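Notes from the Repair Bench: February

This month was devoted chiefly to circuit boards. The backlog at the Udeck workshop had reached 60 pieces, most of them control boards from older Skála radios and a small number from Torix amplifiers, and I had agreed to sort them before any further equipment was accepted.

Each board was entered in the register before work began. The register now stands at 1,513 entries, and I remain grateful to Mehrangiz Babaei for establishing the numbering system on which it depends. Boards are to be held by their edges only, and the underside is to be inspected before the top. Members who have worked at this bench for many years still reverse that order, and I include myself among them.

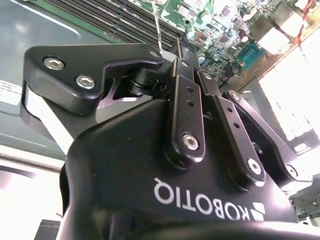 Dull or cracked solder joints accounted for most of the faults recorded. These were reflowed with fresh solder and left overnight before testing. Of the boards in the backlog, 57 have been returned to the shelves. The remaining three require a connector that Hilness no longer supplies, and they have been placed in the gray cabinet beside the window.

I would ask that the cabinet not be opened until the labels have been replaced. The old ones have lost their adhesive, and two were found on the floor. New labels have been ordered and should arrive before the end of the month.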